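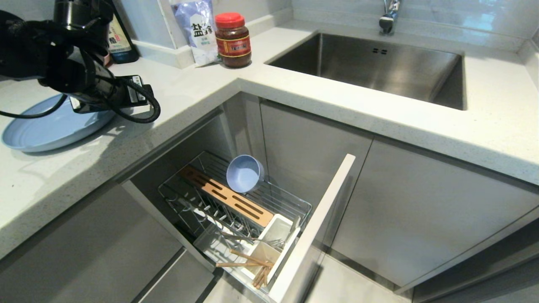
View from the head camera with the arm over the counter, plate to the left, dish drawer open.

Arm plans straight through its own cable and stops short of the plate – how do I model this?

Posted by Simin Naseri, 17/11/2019
Tags: motion planning, collision checking, depth, Stirkico

I am working on a put-away task in a kitchen. The arm has to pick a light blue plastic plate off the counter and stand it in the wire rack of a pull-out drawer under the corner. The drawer is already open when the task starts, so I am not asking about opening it.

I use the Stirkico planner, build 643, with the collision map made from the head camera depth. The robot description is the one we were given, and I have changed only the tool offset. I have two problems and I think they are connected.

The first is the cable. It loops down from the arm and lies on the counter near the plate. It isn't in the robot description at all, so the depth filter doesn't remove it. It gets into the map as an obstacle and the planner then says the approach pose is in collision. If I clear the map in a box round the gripper, the plan is found, but then the arm goes through the place where the cable really is and drags it. Twice it pulled the plate along with it.

The second is the rack. The wires are thin chrome and the depth on them is mostly holes. With the voxel size I use, the row of prongs is either missing or it turns into one solid block, depending on where the head is pointing. When it is a solid block there is no free goal pose for the plate. When it is missing, the planner is happy to put the gripper through it.

What I have tried so far:
Smaller voxels. The prongs looked a bit better, but planning time went up to 959 ms per query and the holes were still there.
Raising the padding on the gripper links. No plan found at all.
Turning off collision checking for the last part of the approach. It works until it doesn't.

Log from a typical failure:

request 116: start state valid
request 116: goal state in collision (link: gripper_body, object: map)
request 116: 3 goal samples tried, 0 valid
request 116: aborted

Is there a proper way to tell the planner about a cable? And should I give up on depth for the rack?

Renu Dwivedi

I'll take the rack first as it is the easier one.

Yes, give up on depth for it. Shiny thin wire is about the worst thing you can show a depth camera, and changing voxel size only changes which way it goes wrong. You know what the rack looks like, so measure it once and add it to the planning scene as a fixed object made of simple shapes: one thin cylinder per prong, boxes for the tiers and for the front panel of the drawer. Attach all of it to a single drawer frame. Then at run time you only have to find where that frame is.

To find the frame, don't use the wires either. The front panel of your drawer is flat and white and stands up at the side of the rack. Fit a plane to it, take its top edge, and you have most of the pose. The remaining freedom is how far the drawer is out, and you can get that from the panel's position against the cabinet fronts. If the lighting makes that unreliable, put a marker on the panel and move on to other work.

Once the model is in, mask out the depth points that fall inside a slightly enlarged version of the rack, or you will have your model and the noise on top of each other. Keep the mask tight. Your rack has other things in it – chopsticks sticking out of the utensil holder, a cup lying on its side – and those you do want in the map. The chopsticks lean out at all angles and I would put one generous box over the whole holder instead of relying on the camera to catch each of them.

Now the cable. I don't know of a planner that handles a loose cable well, and Stirkico certainly doesn't. What has worked for me is to treat it as two separate things.

For perception, it should be filtered out. Add a few capsule links to the robot description that follow the part hanging from the arm, give them a lot of padding in the self filter only, and leave them out of the collision pairs with the gripper. The part lying on the counter can be removed with a height test: anything dark, connected to the hanging part and only just above the counter plane is cable. Do the connected check properly. A bare height test will also remove the rim of your plate.

For planning, put a keep-out volume where the cable lies and update it whenever the arm has stopped. Then choose the approach direction yourself. If the cable comes down on one side of the plate, approach from the other and limit the wrist rotation, so that the loop doesn't get wound under the gripper. I set this as a path constraint on the last two joints. Planning takes longer, but the plans are ones you can run.

The log fits with this. Your start state is valid only because start states are checked against a cleared map in that build. The goal is checked against the full one. It confused me too for a good while.

Deepak Tyagi

Just tape the cable up along the arm. We had the same thing and lost a week to software before someone got the tape out. Leave enough slack at the elbow.

Comment from Simin Naseri

Taping helped up to the wrist but there has to be some slack past that point, so I still need the filter. I did the rack model this afternoon with the plane fit on the panel. Goal poses are now found and they stay put when the head moves. The capsule links are next. Did you give them joints or are they fixed to the forearm?

Comment from Renu Dwivedi

Fixed. I tried joints and they made the self filter slower for no gain that I could see. Two on the forearm and one on the wrist, all fatter than you would think necessary.

Shalini Pathak

Adding to Renu's answer for anyone on a newer build. From January the start state is checked against the full map as well, so the same setup will fail with "start state in collision" instead. The cause is the same and so is the fix. Don't turn on the option that nudges the start state out of collision. With a cable in the map it nudges the arm in whatever direction is free, and over a counter with a jar and a bottle along the back you may not like the direction it picks.

Also check the time stamps between the depth image and the joint states. If the self filter uses joint states that are a little late, it leaves a thin shell of points along the arm after every move, and on the screen that looks very much like a cable. Compare the map while the arm is still with the map just after it has moved. If the extra points go away after a second or so, it is timing and no number of capsules will cure it.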